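April, Jestdale workshop, arm notebook

Carrying on from the wrist rebuild. Ngân had the spare bearing from Zernholm in her bag, so that went in first. Old one was gritty when turned by hand. Refitted the cover with the short screws this time. The long ones bottom out before the cover pulls down and that is where the rattle was coming from.

Zeroed all joints against the jig. Shoulder was out by 2 degrees, the rest fine. Saved the new offsets to the shared folder as well as the controller. Please don't edit the copy on the controller only, we lost an evening to that last month.

Morning: free-air moves at 60 per cent speed, no load. Quiet. Motor temperature on the elbow settled and stayed put. Chaiwat wanted to go to full speed but the base clamp is still the old one and I'd like the Þorgeirsson clamp on before we do that. It is on order. Until then 60 is the ceiling for everybody.

After lunch: drawers. The trouble with this cabinet is that the fronts are flat and there are no handles, so the fingers have to work at the gap between one drawer and the next. Our approach path was written for the Gurkville cabinet, which has knobs, and it comes in far too square. Changed it so the wrist drops in front of the top drawer with the fingers pointing down, then moves in. Wrote the start pose by hand and stepped through it one waypoint at a time with a thumb on the stop.

Left the tabletop things out, can, crushed can, bowl, apple, so the planner has to keep clear of them while it is down at the drawers. The lip of the top is the bit to watch. It sticks out a little past the drawer front and the collision model had it flush.
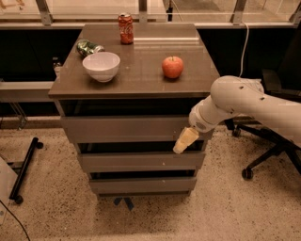

Corrected the model by measuring the overhang with a steel rule: 9 mm. Put it in as a separate box, easier to change later if we swap cabinets again. Planner now refuses the two old waypoints that ran close under the edge, good.

Log for the afternoon is run 116. Approach only, no pulling. Chaiwat is going through the joint torques tonight to see whether the wrist is still sticking at the low end of its travel. I thought I could feel it, he thought not.

To do:
Rubber on the fingertips, thinner than last time
Ask Ngân where the 3 mm hex key went
Re-run the zero check from cold before anyone trusts the offsets
Slow pull on the top drawer, middle drawer after that
Label the two power supplies

Locked up at half six. Controller off at the wall.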